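Jiltach发布“桌面清零计划”年度结果：458件小东西，终于有了去处

2022年4月10日

收纳用品品牌Jiltach今日公布“桌面清零计划”的年度整理结果，并同步推出面向家庭电子爱好者的零件收纳系列Plidix。该系列包含浅格盘、带盖小盒和一卷可以反复书写的标签，用来收留那些既舍不得扔、又说不清是干什么用的东西。

说得直白一点，这是一套专门给抽屉最里面那一层准备的产品。

计划的做法很朴素。去年8月，Jiltach在Grusenari生活馆二楼摆开工作台，请报名的家庭把家里“总有一天会用到”的电子零碎带来，一件一件放在桌上，看清楚，说出名字，再决定去留。说不出名字的可以请教旁边的人，旁边的人通常也说不出来。最后一共登记了458件，来自83户家庭。

其中有401件被留下。对一个以“清零”为名的活动来说，这个数字不太好看，市场部为此讨论过是否要改名，结论是横幅已经印好了。

剩下的57件里，大部分是断了头的线、来路不明的电源插头，以及同一款遥控器的电池盖，共有2枚，遥控器本身下落不明。这些物品已按类别送往回收点。

登记表也暴露了一些普遍的习惯。最常见的分类方法叫“其他”。第二常见的叫“其他（小）”。有一户人家把所有螺丝按购买年份存放，年份写在信封上，信封放在饼干盒里，饼干盒放在另一个饼干盒里。工作人员认为该体系自洽，没有提出修改意见，只送了一卷标签。

按钮外壳、电容、短线这类东西尤其难办。它们太小，放进普通收纳盒就沉底；又太完整，扔的时候手会停一下。很多人把它们装进密封袋，再把密封袋装进更大的密封袋，到了要用的那天，重新买一个反而更快。买回来的那包往往有十个，于是剩下九个，继续进密封袋。

Plidix的设计就从这里开始。浅格盘的深度压得很低，零件平铺一层就满，叠不起第二层，也就藏不住东西。隔板可以抽走，方便放下稍大一点的小外壳。带盖小盒专收圆柱形元件，盒盖透明，找东西时不必全部倒出来，虽然按照登记现场的观察，很多人还是喜欢全部倒出来。标签用铅笔和水性笔都能写，擦掉之后可以改主意，次数不限。

产品的配色只有一种，浅灰。设计团队最初提出过六种颜色，内部试用两周之后发现，大家会花一个晚上给颜色分配含义，第二天早上忘掉。

整理步骤方面，Jiltach随产品附上一张说明纸，内容如下：

先清出一块桌面，大小够放两只手就行。
把零件倒在桌上，同类靠在一起。
拿不准的放在右手边，不要放回袋子。
每格只放一种，写上名字。实在不知道名字，就写样子，例如“橙色方壳，正面有圆孔”。
右手边那堆留到最后。如果已经过了晚上十一点，留到明天。

关于最后一条，试用者反馈说明天通常会变成周末。说明纸第二版将保留原文。
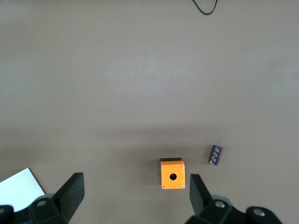

图注：待归格的橙色小外壳，正面有圆孔，四角各有一颗螺丝；右侧为一枚圆柱形电解电容。

与Plidix同期上架的还有由Fung工作室设计的桌垫，哑光表面，尺寸与浅格盘配套，边缘略微翘起，滚动的小零件到了边上会停住。Fung工作室在合作说明里写道，桌垫的使命是让人少趴在地板上几次。Jiltach对此表示认同，并提醒消费者，桌垫无法解决已经滚到柜子底下的那些。

Plidix系列即日起在Grusenari生活馆及Jiltach线上商店发售，浅格盘、带盖小盒和标签可单独购买，也可成套购买。成套购买附赠空白信封一只，供坚持原有体系的用户使用。凡参加过去年登记的家庭，可凭登记回执换领浅格盘一个；回执找不到的，建议先查看“其他”，再查看“其他（小）”。

新一轮“桌面清零计划”将于今年8月开放报名，地点仍在Grusenari生活馆二楼。每户限带一个袋子，袋中袋按一个计算。主办方不提供零件鉴定，也不负责判断某个旧充电器将来是否有用。现场备有茶水、镊子和足够大的桌子，请勿把自家的杯垫落在现场，去年的还没有领完。

关于Jiltach

Jiltach从事家用收纳产品的设计与销售，产品线覆盖厨房、玄关、书桌以及上述三处之间那块谁都不愿意收拾的地方。Plidix是其首个针对小型零件的系列。

媒体如需产品图片及样品，请通过Jiltach官网新闻页面提交申请。样品用毕请归还，并请放回原来的格子里。

（完）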